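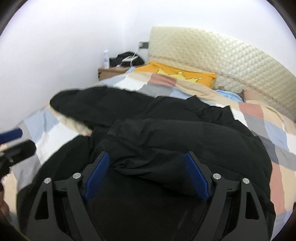

ベッドの上の黒い上着。パッチワーク柄のキルトと一緒に。

2026年6月9日

衣替え、みなさんもう終わりました？ うちはまだ途中です（笑）。冬物をしまおうと思って押し入れを開けたら、まず去年の梅干しの瓶が出てきて、そこから話がぜんぶ梅のほうへ行ってしまいました。

今年も梅の季節ですよ！ 駅前の八百屋「ナルハム」にもう南高梅が並んでいて、つい2キロ買っちゃいました。去年は塩を18%にして、おいしいけどかなりしょっぱかったので、今年は15%でいきます。1キロに塩150グラムだから、2キロで300グラム。計算しやすくて助かる〜。

前に韓国語教室で一緒だったアン・ハンギョルさんに梅を漬ける話をしたら、向こうでは梅を砂糖に漬けた「メシルチョン」を作るんだそうです。梅と砂糖を同じ量、瓶に交互に入れて、あとは待つだけ。冷たい水で割って飲むのもいいし、煮物やタレにも使えるらしくて、それを聞いたらもう作りたくてたまらない。次の日また八百屋に行きました。レジのお姉さんに「また梅ですか」って言われました……はい、また梅です。

で、ヘタ取りです。竹串でちまちまやるあの作業、わたしはけっこう好きなんですよね。ラジオをつけて、台所じゅう甘い匂いにして、気がついたら夕飯の時間を過ぎてたりして。その日はそうめんになりました。

赤じそは来週あたり買う予定。土用干しは去年にわか雨で大あわてしたから、今年はベランダの屋根の下でやるつもりです。メシルチョンのほうは10月に開けるのが目標だけど、たぶん途中で味見しちゃうなあ。

塩を減らして漬けてる方、カビ対策はどうしてますか？ 焼酎をどのくらい使うのか、コメントで教えてもらえるとうれしいです。

冬物は、週末にやります。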